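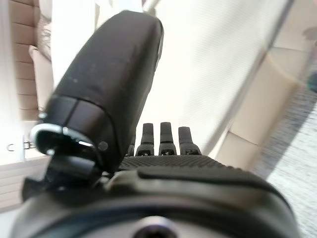 クリーム色の布の手前で、親指と3本の指を立てたところ。手首側から見ています。

布ものを教えるなら、まずこの遠隔教示セットを触ってみてほしいんです。Rostanoの「Tarkholm」、操作用グローブと記録ソフトがひと組になった製品で、私はもう116回ぶんの手本をこれで録りました（数えていたわけじゃなく、ソフトの一覧に出るんですよ）。

使い方は拍子抜けするほど簡単！グローブをはめて、指を一度ぐっと握って、ぱっと開く。これで左右の指の合わせ込みが終わり、あとは自分の手を動かせばロボットの手がついてきます。布の端をつまむときの、あの「親指をちょっと寝かせる」感じまで伝わるのがうれしいところで、ここは前に使っていたレバー式ではどうしても無理でした。

手本は一つの作業につき50回が目安です。私は10回録ったらいったん止めて再生し、変な癖がついていないか見るようにしています。急いで録ると、だいたい手首が先に回ってしまうんですよね……。失敗した回も消さずに「やり直し」の印をつけておくと、あとで見比べるときに助かります。 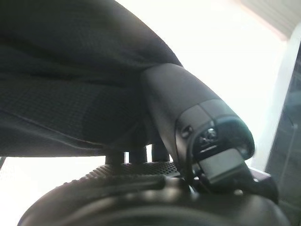
濃いグレーの布の下、黒いアームの先端まわり。手前はグリッパーの本体です。

暗い色の布は、正直ちょっと手ごわいです。明るい背景の前だと輪郭だけになってしまって、操作しながら奥行きがつかみにくい。私は画面の露出を一段上げて、布の縁に近づくときだけ「微速」に切り替えています。足元のペダルで切り替わるので、両手がふさがっていても大丈夫。ペダルの位置は最初に決めておきましょう！

手を直接持って動かす「手添えモード」もあります。大まかな経路は手添え、指先の細かいところはグローブ、と分けて録って、付属ソフトのBorndaleでつなぐのが私のお気に入りです。つなぎ目が少しカクッとするときは、前後を重ねて録り直すとなめらかになります。

気になる点も書いておきますね。グローブはやや大きめで、手の小さい方は指先が余ると思います。それと本体が600グラム超あるので、長く続けると腕がだるくなります。休憩をはさみながらどうぞ。

セット内容：グローブ左右、ペダル、接続ケーブル、Borndale利用キー
交換用の指先カバーは別売りです。

シェア 10　コメント 0
お問い合わせ｜© Rostano｜ページの先頭へ戻る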